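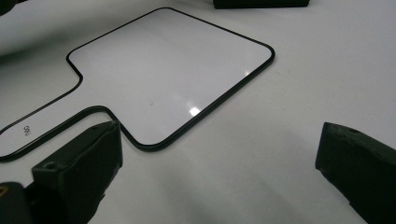
Handout 2: Second sourcing of phone parts

Read before the seminar. The case was prepared by Fiona Cruickshank.

Kwofie sells a mid-range phone and buys its vibration motors from one supplier, Grultex. In February the buyer asked Alov for a quotation. Alov offered a lower unit price, but its motor needs a different bracket, so Kwofie must pay for a new tool and repeat the drop test.
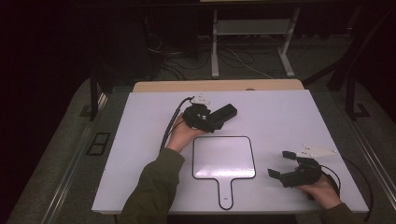 Switching cost is the money a buyer pays one time only, when it changes supplier. Students often forget the small items in it. Cables are a good case: a coiled one, like the black cable lying across the white board, may need another length or plug when the part at its end is changed. Please write every such item in your table, also when the amount is small.

Task: Grultex ships 354 motors per carton, Alov ships 787. Explain how carton size changes the stock which Kwofie has to hold. Use maximum 10 lines.

Send your answer to Angus Sutherland by July 18, 2023.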